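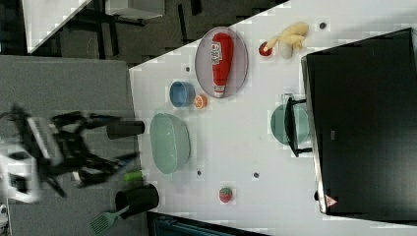 Figure 4.1 A bottle of ketchup lying across a gray plate, with an orange slice and a blue cup nearby.

Chapter 4
What Does a Serving Mean?

Pick up any bottled sauce and you will find a serving size. Somebody chose that number. It is tempting to assume that the choice was made by watching people eat, and that the rest of the label follows from it like arithmetic. This chapter asks you to hold off on that assumption.

Consider a survey by Gregor Baird, who asked 98 households in the town of Sollach how much sauce they used at dinner. Of these, 80 gave an answer of one spoonful. The finding has been repeated in a good many diet books, usually without the question that produced it: "Do you use one spoonful, or more?" People who are asked that way tend to pick the modest answer. Baird weighed no bottles and visited no kitchens.

Finlay MacBrayne later tried weighing, in the same town, and got a larger figure. His method has its own trouble. A bottle gets lighter when sauce is eaten, but also when it is spilled, left on the plate, or fed to the dog.

We will look at both studies in Section 4.2, along with the claim that sauce makers shrink their servings to make the sugar look small. The claim may be right. The evidence usually offered for it is thin, and you should be able to say why before you repeat it.

Before you read on, write down how much sauce you think you used at your last meal. Keep the note. You will need it for Exercise 2.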